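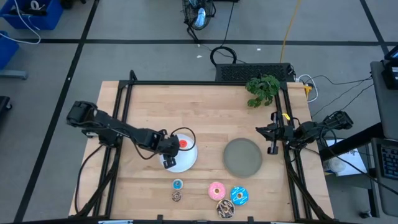
Trestach Board Oil, food safe
For butcher block, cutting boards and bare wooden worktops

Trestach Board Oil is a clear mineral oil blended with a little beeswax. It soaks into bare wood and slows down water and stains. It has no color and no scent, and it does not go rancid in the cupboard.

Sizes
Bottle, 241 ml
Can, 600 ml
Refill pouch, 600 ml

The bottle has a flip cap and is enough for several small boards. Choose the can for a full worktop. The pouch holds the same oil as the can and pours into either container.

Before you start
The wood must be bare. Oil will not get through varnish or lacquer, so a sealed top has to be sanded back first. Wash with warm water and a drop of dish soap, wipe down, and leave overnight. If the surface feels rough, sand along the grain with 100 grit and then with something finer. Vacuum up the dust and go over the wood with a dry cloth.

How to apply
Pour a small pool in the middle and spread it along the grain with a lint-free cloth. Do the edges and end grain too, which take up more oil than the face. Leave for 30 minutes, then wipe off whatever is still sitting on top. New wood needs three coats with a night between each. After that, one coat a month is enough for a top in daily use.

If the surface stays tacky, too much oil was left on. Rub it with a clean dry cloth and give it another day.

Questions we get
Can I use it over another oil? Over mineral oil, yes. Over linseed or tung oil, wait until the old finish has fully cured and try a hidden spot first.

Will it darken the wood? Slightly. Pale woods such as maple and beech turn a shade warmer. Wipe a patch with a damp cloth to get a fair idea of the result.

Does it cover scratches? It makes fine ones harder to see. Knife cuts need sanding.

Does it stand up to hot pans? No. Use a trivet.

Goes with
Nestenel Sanding Pads, mixed grits
Kadlec Cotton Cloths, pack of ten
Gaswood End Grain Sealer, for the underside and cutouts around sinks

Storage
Keep the cap closed and store at room temperature. In a cold garage the wax can settle as white flakes. Stand the bottle in warm water for a few minutes and shake.

Item number: TR-93
Orders placed before noon ship the same working day. Unopened bottles and cans can be returned; pouches can't.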